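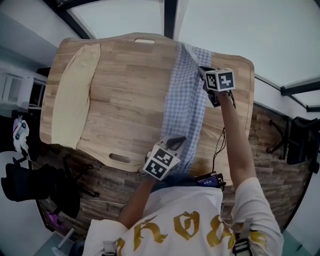

Two hand-held grippers on the gingham cloth, view from the head camera.

Cloth folding by hand-held grippers: how to keep the two hands consistent?

Asked by Yung-ching Lo

Hello everybody. I am collecting demonstrations for a cloth folding task and I would like advice from people who did this before me. I don't use a leader arm. The person holds one gripper in each hand, each with a marker cube on it, and we record the pose of both grippers together with the head camera. Later the policy should run on two arms.

In the picture the left gripper pinches the near end of the blue and white checked cloth, and the right one is resting on the right edge of it. The near part is bunched at the left hand, and this is my first question. When I pinch a thin cotton, the fabric comes together under the jaws, and each demonstration gets a different shape at this point. Should I throw away such episodes, or is it good variety?

Second question. My colleague Senyo moves both hands at the same time, but I move one hand and keep the other one still. We have 877 episodes now, mixed from both of us. The policy we trained on them often stops after the first grasp, with both arms waiting above the cloth. I suspect that it learned an average of two persons. Is it possible to save this data or must we begin again?

Third, smaller one. The yellow cloth on the left side of the table is for the next episode. I leave it there because it saves time. Does it disturb the training?

We use Clornatitz for the recording and the marker tracking, standard settings. Thank you in advance.

3 answers

Answer by Miyuki Kamata (accepted)

I had almost the same stop after the first grasp, with towels. I will go in your order.

Bunching: keep the episodes. Your robot will also make a bunch when it pinches, so it needs to see how a person continues from there. What you should remove are the episodes where you lost the cloth and grasped again three or four times in a hurry. One calm second grasp is useful, I keep those on purpose. Also check how hard the jaws press down on the table. With your hand you feel the table and you stop, but a stiff arm follows the recorded height and can push into the wood. We lifted all grasp poses by 3 mm for our arms and then tested again. Your number will be different, so please measure it with your own fingers and your own table.

Two styles: I don't think you must begin again. Look first at the pauses. If you hold one hand still while you are thinking what to do next, the recording contains many frames where nothing moves, and the policy learns that doing nothing is a correct action. Cut the still frames at the start and in the middle, and train again before you record anything new. In my case this repaired most of it. If it still stops, train one time only with your episodes and one time only with Senyo's, and compare. After that write down one order of movements on paper and both of you follow it. Ours has 7 lines and hangs on the wall next to the table.

Yellow cloth: if it will be on the table also when the robot works, leave it, but move it to different places. If not, take it away before you press record.

One more thing which you didn't ask. Do the fold slower than you do at home — the arms can't follow a fast wrist, and the markers become blurred too.

Answer by Shigeru Hayashi

Just record more. We had 2000 episodes before anything worked for shirts, and we never cut any frames.

Comment from Reiko Sakamoto: More episodes with the same pauses will give the same stop, I think. Shirts are also a longer task.

Comment from Shigeru Hayashi: Maybe. We had only one operator, I forgot to write this.

Answer by Reiko Sakamoto

I agree with Miyuki and add a point about the markers. When you turn the wrist to pinch near your body, your own sleeve or other hand can cover the cube and the tracking jumps. Plot the position of each gripper over time and look for sudden steps. In the Clornatitz version I have, such a gap is filled with a straight line and there is no warning, so the episode looks fine in the list. Also watch the cables. If one pulls on your hand you correct for it without noticing, and this goes into the data. I tie mine to the forearm with a soft band.

Comment from Yung-ching Lo: Thank you all. I cut the still frames this afternoon and the training is running. I found also some jumps on the left gripper, so Reiko's point was true for us. I will write here again when I have tested it on the arms.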